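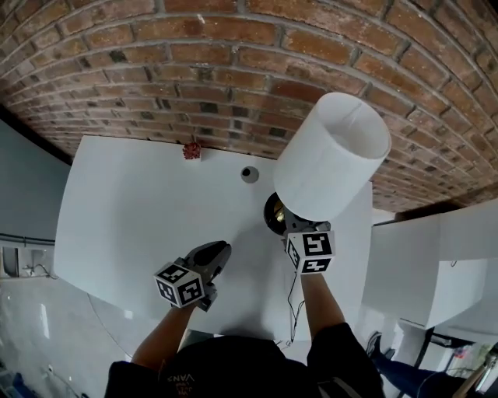
## Práctica 4: recogida de demostraciones con pinzas de mano

Guía para los equipos del taller de manipulación de Comorstead. Supone instalado el paquete Lukent y leída la práctica anterior (calibración de cámaras). La tarea es de un solo objeto: coger la lámpara de mesa, desplazarla y dejarla de pie sobre el tablero.

### Material

- Dos pinzas de mano con su cubo de marcadores.
- Cámara de cabeza y cámaras de pinza, ya calibradas.
- Lámpara de mesa, desenchufada.
- Portátil con Lukent y espacio libre en disco para la sesión completa.

### 1. Comprobar los marcadores

Antes de cada sesión, ejecutar la comprobación de detección:

```
lukent check --markers --both
```

Las dos pinzas deben aparecer como `tracked`. Si una alterna entre `tracked` y `lost`, limpiar las caras del cubo con un paño seco y revisar los reflejos de la luz del techo. Un marcador con una esquina despegada se sustituye; no se repara con cinta adhesiva, porque el brillo altera la detección del borde.

### 2. Fijar la posición inicial

La lámpara se coloca a mano, cerca del centro del tablero. La posición exacta debe variar entre episodios. También conviene girar la base, de modo que el cable no salga siempre hacia el mismo lado.

El cable queda suelto. En las primeras pruebas Ntombi Sithole lo recogía con una brida y el modelo entrenado con esos datos fallaba en cuanto el cable caía por el borde.

### 3. Agarrar la lámpara

1. Abrir la pinza por completo.
2. Aproximarla en horizontal, a la altura del pie.
3. Cerrar sobre el pie y mantener la presión durante un segundo.
4. Levantar en vertical antes de desplazar.

No se agarra por la pantalla: la tela cede y la lectura de apertura deja de corresponder al contacto real. La segunda pinza permanece cerca, cerrada o abierta, y sólo interviene si la lámpara gira dentro de los dedos.

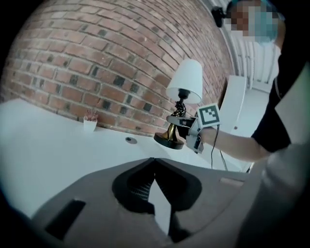 El antebrazo debe quedar fuera de la línea entre la cámara de cabeza y el cubo. Si se pierde el seguimiento durante más de 300 ms, Lukent marca el episodio como `gap` y hay que repetirlo. Las pérdidas más cortas se interpolan.

### 4. Soltar y cerrar el episodio

Apoyar primero la base completa, abrir la pinza y retirarla hacia atrás. Pulsar el pedal cuando los dedos estén separados del objeto. Un corte anticipado deja la trayectoria sin fase de retirada y el episodio no sirve.

### 5. Revisar los datos

```
lukent review --session ultima --flag gap
```

Cada equipo entrega 177 episodios válidos. El conjunto del curso pasado, preparado por Nandi Pretorius y Chaminda Jayasinghe, contiene más de 900 y está en la carpeta compartida `dagdag/ref`; puede usarse para comparar duraciones, no para completar la entrega.

Errores frecuentes:

| Síntoma | Causa habitual |
|---|---|
| Apertura constante | Sensor de la pinza sin inicializar |
| Salto en la trayectoria | Cubo tapado por el antebrazo |
| Desfase entre cámaras | Reloj sin sincronizar al arrancar |

Los episodios se suben antes de las 18:00 del último día de marzo. Las incidencias con el pedal se comunican a Morena Marino; las del servidor, a Charmaine Ndlovu.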